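How to get deodorant marks out of a cotton tee

I ruined a lot of good shirts before my neighbor Hannelore set me straight. I'd been washing the stiff, yellowy patches on hot with a big glug of bleach, and wow, does that make them worse!

So, turn the shirt inside out and wet the underarms with cool water. Mix baking soda with a little water and a squirt of dish soap until it's like toothpaste (I use an old jam jar lid). Rub it in with your fingers, then leave it alone for 31 minutes. Okay, 30 is fine, but my oven timer sticks.

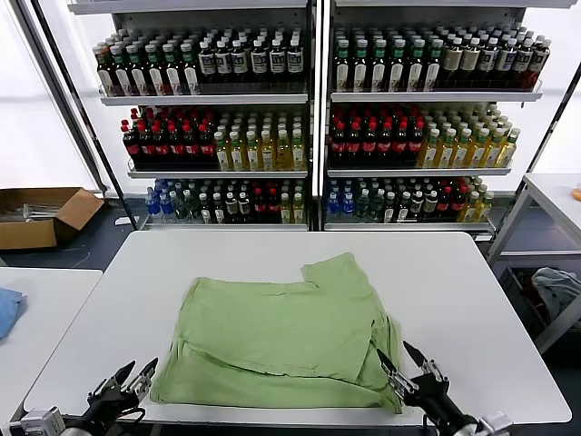

Scrub gently with a soft toothbrush, going in little circles, and rinse till the water runs clear. If the patch still feels waxy, do the whole thing again. My worst one took 3 rounds, and that was a shirt I'd worn since college.

Wash on cold as usual and hang it up to dry. Please skip the dryer until you're sure the mark is gone, because heat sets it. And let your deodorant dry before you get dressed, which I still forget most mornings.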